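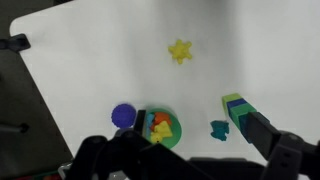 Storing mixed small toys: sort by material or by size?

14 replies | 2 shares

wisska_bench
Looking for input on a sorting method for small toys. The set is soft plush shapes, textured rubber-type balls, little figures and blocks. At the moment some go in a green bowl and the rest end up on the white table. Total is 64 pieces across the household, most under 2 inches. The bowl is full at three toys if one of them is a lumpy one, so it works as a tray for whatever is in use and fails as storage.

Option A is one bin per material. Option B is one bin per size, with everything mixed. I'm leaning toward A for washing purposes. Has anyone run either one for more than a few months?

pisier
Material. Plush and hard pieces have different cleaning cycles and there is no good reason to mix them. Plush goes in a mesh bag, the bag goes in the washer on cold, and the bag goes back on the shelf. You never handle the items one at a time. Spiky balls get a brush and dish soap. The nubs trap lint, and if you store one against plush you'll be picking fibers out of it every week.

Jundden
Disagree with pisier. Sorting by material is convenient for the adult on wash day and slow on every other day. A kid looking for the yellow star doesn't think "plush bin." We ran size bins from July through the winter. Large, medium, small. Cleanup took less time because nobody stopped to ask what a thing was made of.

pisier
A three-year-old can tell soft from hard. Size is the harder call. Is the crumpled teal one medium or small? Depends how it's squashed.

Jundden
Put it in medium. If it's wrong, nothing happens.

Maiara Leite
I keep an inventory for a toy lending shelf, 26 bins, so I'll add what holds up there. Blocks get their own container regardless of the rest of the system. They stack, everything else doesn't, and a stack takes up a fraction of the volume of the same blocks dumped in. Once blocks are out, the remaining pieces are few enough that either option works.

Second point: shallow bowls are poor storage. The toys overlap and the ones underneath don't get used. Use something with straight sides and a flat bottom, deep enough for one layer of the tallest item plus a finger width.

wisska_bench
Blocks separate makes sense. Currently they sit in a stack at the right side of the table and it leans. Do you label the bins?

Maiara Leite
Label on the short side, facing out. A word and a simple outline drawing. Photos fade and have to be redone every time an item is swapped.

queiroz_h
What about color? We did color for a while. Purple ball with purple blocks, green with green, and so on.

pisier
Looks good on a shelf and has no other function. You get the lint problem and the volume problem together. Also where does teal go – blue or green? We had that argument for a week.

queiroz_h
Teal went in green. My daughter still objects.

Jundden
Whatever you pick, cap the number out on the table at once. Ours is six. Past that they roll off or get pushed off the edge and the sorting is wasted. Round table corners don't help with the balls.

wisska_bench
Plan for Saturday, then:
1. Blocks into a straight-sided box, stacked flat.
2. Plush into one mesh bag.
3. Balls and rubber pieces in a second bin.
4. Small figures in a third.
5. Bowl stays on the table as the in-use tray, three items maximum.

Will report back if the figures bin turns into a junk bin.

pisier
It will. Put a lid on it.

Jundden
No lids. Lids get lost and then the bin stops stacking. Open bins on a low shelf.

Comments (3)

Heloísa Assunção
Used the mesh bag method for plush and can confirm it. Close the drawstring with a knot as well, the toggle slips in the spin cycle.

tall_shelf
Does anyone sort by which room it gets used in? We have two sets of blocks and they migrate.

Maiara Leite
@tall_shelf Mark one set with a dot of paint on the bottom face. Sort the strays once a month.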